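I've been putting off writing about my allergies because every time I sit down to do it, I sneeze on the keyboard. But it's May, the birches are doing their worst, and three people have now asked me how the shots are going, so let's get it over with.

Short version: I'm 6 months into allergy shots and I think they're helping. I think. Ask me again when the grass starts.

Longer version. I've had hay fever since I was 12. My mom thought it was a cold, then another cold, then a cold that lasted until school let out. For years I just took whatever pill was on the shelf and walked around every spring feeling like my head was packed with wet towels. I didn't know you could do anything else about it! My friend Emrys got tested a couple of years ago and kept nagging me to go, and last fall I finally did.

The testing itself was kind of fun, if you like watching your own arm misbehave. They put little drops of different stuff on your skin, poke through each one, and then you sit there and you're not allowed to scratch. Mine had 20 drops. Birch came up so fast the nurse laughed. Grass was next, then dust mites, which I took personally (I vacuum!). Cats were fine, thank goodness, because I was not going home to have that conversation with Triketthorpe, who is fourteen pounds and already thinks I'm on probation.

So then Dr. Karppinen went over the options with me. I could keep going with pills and a nose spray, or I could try the shots, which go on for years. The way he explained it, they give you a tiny bit of the thing you're allergic to, then a slightly bigger bit, and so on, and over time your body gets less worked up about it. It doesn't work for everybody and he was very clear on that. I liked him for saying so. I went home, made a list, lost the list, and signed up.

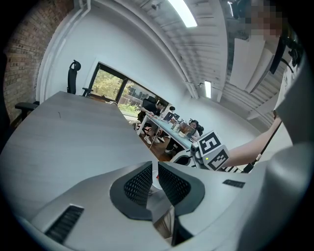
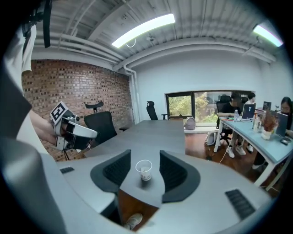

The first stretch was weekly, and that was the hard part. The shot is nothing, it's a skinny little needle in the back of the arm. It's the waiting. You have to stay at the clinic for half an hour afterward in case you have a reaction, and you can't talk your way out of it - believe me, I tried once when my parking was running out. I read two whole library books in that waiting room. I also got to know Siiri, who has the slot before mine and is doing this for wasp stings, so her reasons are a lot better than my reasons.

Reactions so far: mostly an itchy lump, somewhere between a mosquito bite and a golf ball. An ice pack helps. There was one week in January when the lump went all the way down toward my elbow and I called the clinic, and they had me repeat the same dose the next time before going up again. That's apparently pretty normal. I'm telling you because I panicked and looked it up online at midnight, and you should not do that. Call the number they gave you.

Now I'm down to once a month, and it feels like a vacation.

Okay, so is it working? Last spring I couldn't walk to the bus without my eyes swelling up. Last week I walked the whole loop at Brinthorpe with Nanna, two hours, birches everywhere, and I used 2 tissues. TWO. Nanna says it was a damp day and the pollen was probably low, and she may be right, and I would like her to keep it to herself.

I still take my pill every morning, and I still do the nose spray, which I was using wrong for years, by the way. I was aiming it straight up and sniffing like crazy and then tasting it for an hour. You're supposed to tip your head forward a little and point it away from the middle of your nose, and breathe in gently. The pharmacist showed me with her own finger as the bottle. Fifteen years of spray down my throat!

Other stuff I've been doing that may or may not matter:

- Shower before bed, hair too, so I'm not rubbing pollen into the pillow all night.
- Windows shut in the morning. I hate this one. I cheat.
- Sheets washed hot, for the mites.
- Sunglasses even when it's cloudy, and yes, I look like I'm avoiding somebody.

Uriel asked in the comments last time whether local honey does anything. I asked Dr. Karppinen and he said he hasn't seen good evidence for it, but it's nice on toast. I've got a jar going anyway.

Next shot is in two weeks, and then grass season, and I'll report back. If any of you have done the full course, I'd love to hear how year two went, especially whether the arm lumps calm down.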